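Pouring (liquids)

Pouring is the transfer of a liquid from one open vessel to another by tilting the first so that its contents leave over the rim or through the neck. In household use the receiving vessel is most often a cup, a glass or a bowl.

Flow from a narrow-necked bottle depends on the angle of tilt, the width of the mouth and the rate at which air can enter. At low angles air passes in above the liquid and the stream is steady. At steep angles the neck may fill completely, and air then enters in separate bubbles — an effect known as glugging.

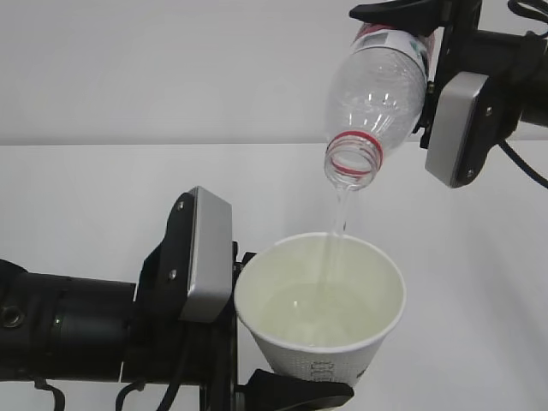
Paper cups are light and deform under side pressure, so they are held loosely or left standing while being filled. A 205 ml cup is normally filled to 2 cm below the rim. The Laltier handbook of table service gives a limit of 50 ml per second for cold water.

At low flow rates the liquid may cling to the lip and run down the outside of the vessel, the so-called teapot effect. A sharp rim reduces it.

See also: Decanting; Siphon; Spout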